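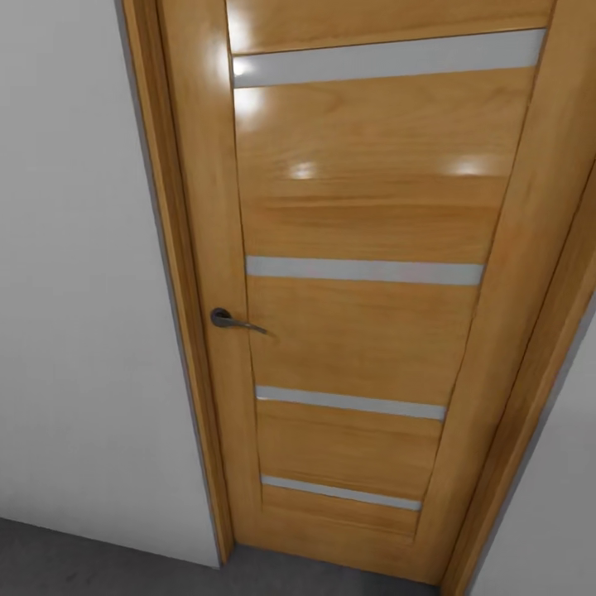
Why does a door-opening policy trained in simulation miss the handle on a glossy door?
Usually the training doors were too matt. The policy learns that the brightest patch on a door is metal, and on varnished wood the brightest patch is often a reflection of a lamp.

Workshop tips: simulated doors

Notes collected by Nassoro Ogola from the Lostholm door trials. Corrections to Dwayne Ambrose.

Vary the gloss before you vary the colour. In the October runs we trained on 259 doors with random wood tones and a fixed matt finish, and the policy failed on most varnished doors. Repeating the run with random gloss and the same tones removed most of those failures. Colour alone did very little.

Keep some dark handles in the set. A dull grey lever against orange wood gives a weak highlight, and glare on the panel can easily outshine it. If every handle in training is chrome, this case is never learned.

Include steep camera angles. Ours were drawn between 15 and 45 degrees below horizontal at first. Looking down more sharply, the door outline tapers and the lever sits lower in the view than the policy expects. Widen the range – but check that the handle stays in view for the whole approach.

Treat frosted glass as a separate material. Horizontal strips produce strong straight edges, and an edge-based handle finder will lock on to the end of one. Four strips caused more false hits than a single large pane.

Move the lamps between episodes. Fixed lamps give reflections in fixed places, which the policy can memorise.

Score contact and opening separately. Theerawat Jitpraphai found that a single success figure hid the problem: the arm reached the handle less often on glossy doors, but once it had hold of the lever the opening rate was the same.

Do not tune on the test doors. The Laratstead set is held back for this purpose. Fitzgerald Lyons has the list.

Still open: whether random gloss helps with painted doors. The Drornivlow renderer treats paint and varnish alike, so we can't test it yet.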